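首页 > 生活问答 > 收纳整理 > 衣物

床单总是皱,牛仔裤该叠了放哪里?

和室友合住一间,衣柜小,洗完的衣服都在床上叠。床单是灰绿色的,换上去总有一道道斜的褶子,叠衣服时更明显。牛仔裤叠好放床角,经常碰到地上。有没有省事的办法?预算有限,不想再买大柜子。
浏览 2,499

灰绿床单

先说叠法。牛仔裤两条裤腿对齐,裆部的尖角折进去,从裤脚往腰头折两次,再对折成方块。腰头朝外,皮牌露着,找的时候看一眼就知道是哪条。叠好的先放床角,中间留出来摊下一件。
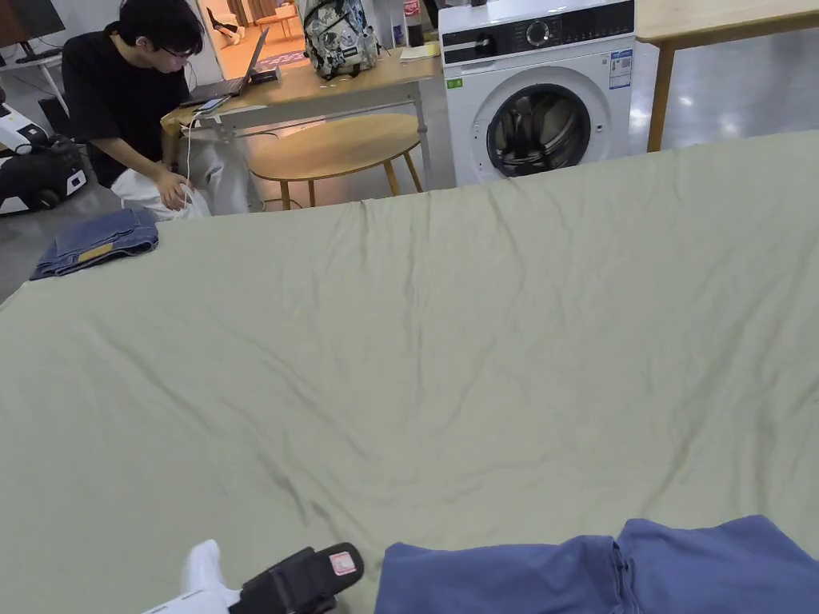
叠好的牛仔裤放在床单一角

床单的褶子多半是尺寸大了或者没拉紧。先固定床头两个角,再到床尾斜着拉,最后把两边压到床垫下面。晾的时候抖开,能少一半褶子。

Condden

楼上说的拉床单有用。裤子别往床边放,翻个身或者拽一下床单就可能下去。水泥地凉,灰也多,掉了还得拍。
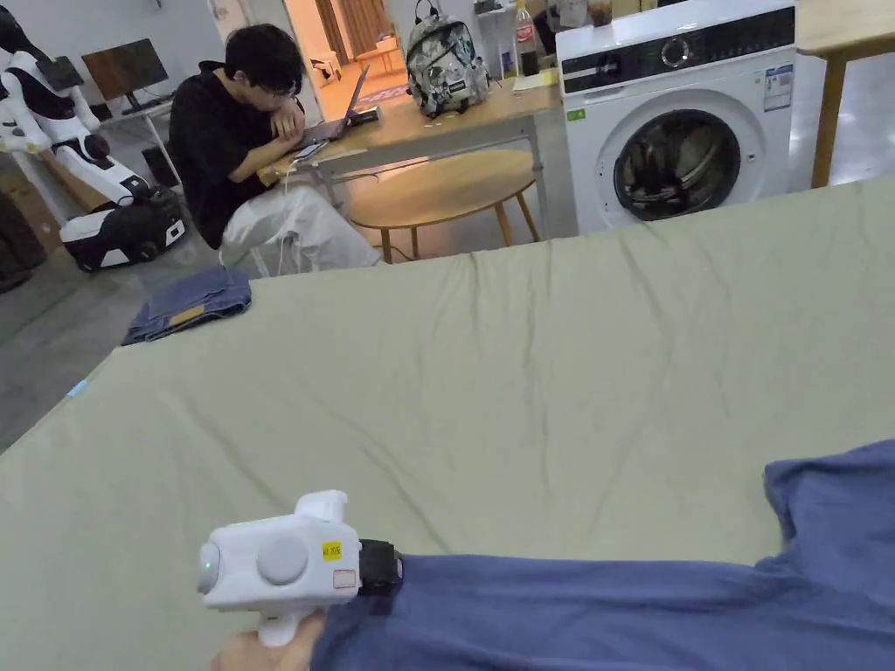 第3页

我在床尾放了一个Inberg的矮筐,叠完直接放进去,满了再收柜子。书桌上也清一下,背包和瓶子挪走,电脑旁边就能临时放几件。

Pan

买个熨斗。

Grernix

相关提问
毛巾怎么叠不占地方 浏览 1,181
床笠和床单哪个好打理 浏览 1,120
合租房书桌怎么收拾 浏览 478
牛仔裤要不要翻面洗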